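Back room at Utumside, Friday, kettle on. Fatos Matić has been doing makeup for the amateur theatre here long enough to have opinions on drawers. Strong ones.

"People buy the box first," he says. "Wrong way round. Tip everything out, look at it, then buy the box." He did his own clear-out in February. 67 lipsticks. Kept nine. The rest were dried up, or a colour he'd worn out his patience with, or both.

What goes in the bin first? Mascara. No hesitation. "Then anything that smells of crayons." Foundation he is softer on – he'll keep a bottle if it still shakes up properly. Powder lasts for ages, he says, if you dont put a damp puff back in it.

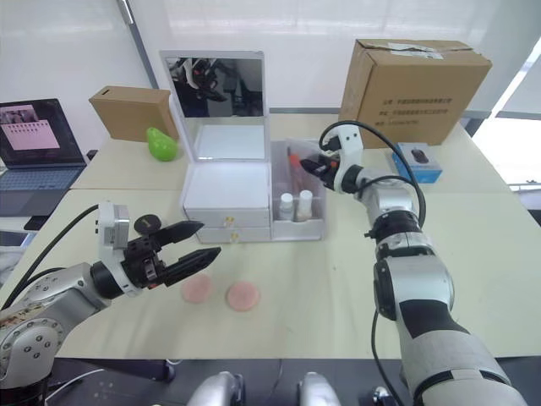

Small things are where tidying falls apart, in his view. Drawers fill up with grips and sample sachets and after a week you can't shut them. So his rule is one sort of thing per drawer, and liquids never in a drawer at all. Bottles stand up, at the front, like the two little white ones in the clear bin beside the mirror box. Tall thin stuff leans at the back. Puffs he lays out flat on the cloth, the two pink ones side by side, before he decides where anything lives. "You want them last. They go on top of whatever you've done, so you can grab one."

He washes his on a Friday night with plain soap. Squeeze, never wring. Then a towel, then the windowsill, and not back in the box till morning. Has he tried the fancy cleaners? He has. Paid 40 for a bottle once and is still cross about it.

The cloth matters more than people think, he says, and pale is best as you can see what youve spilled. His goes in the wash with the tea towels.

And the mirror? "Wipe it first, wipe it last." He gets up to look for the biscuits. Wouldn't he like a bigger box, after all these years? "No. I'd only fill it."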